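Moving my whole desktop into someone else's server room

So, February was the month I gave up my tower PC. I'd been putting it off for ages (I like having a big warm box under the desk, it keeps my feet cosy) but work finally moved our team over to virtual desktops and I was in the second batch.

The new set-up is a little Jidisari thin client that weighs less than my lunch, plus the same two monitors as before. Everything else lives in a rack at the Mondness data centre, 236 miles up the road. I log in, my desktop appears, and if I go and sit at a different desk it follows me there. Lovely.

I was braced for the graphics to be rubbish. Our old remote desktop, the one we used for working from home, couldn't scroll a spreadsheet without tearing, and I spend half my day spinning 3D models round. But the new hosts have proper graphics cards shared out between us, and on Wednesday I opened the heaviest thing I had and dragged the view about like a kid with a new toy.

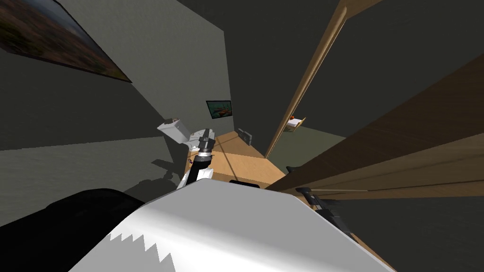 A simulated room with a white and black robot, one arm up,.

Todor Krasniqi, who runs the Nikolaidis end of things for us, had warned me that the first login would be slow. It was! I made a tea, drank it, and it was still "preparing your profile". My old profile had 518 shortcuts and bits of junk in it, so fair enough. After a clear-out it's down to 40 seconds, which I can live with.

Not everything is great. USB is a pain. My 3D mouse works in one program and sulks in the next, and the label printer has vanished altogether. Blagoje Dimitriou on the helpdesk thinks it's the Zoven agent not passing the device through, and he's raised a ticket. Sound on video calls is also a bit robotic until you switch on the call plug-in, so do that first if you're moving over.

Home is the bit I still need to test properly. I get 80 megabits on a good evening and a lot less when next door's lot are all streaming. If the picture goes to mush I'll try dropping to one screen and report back.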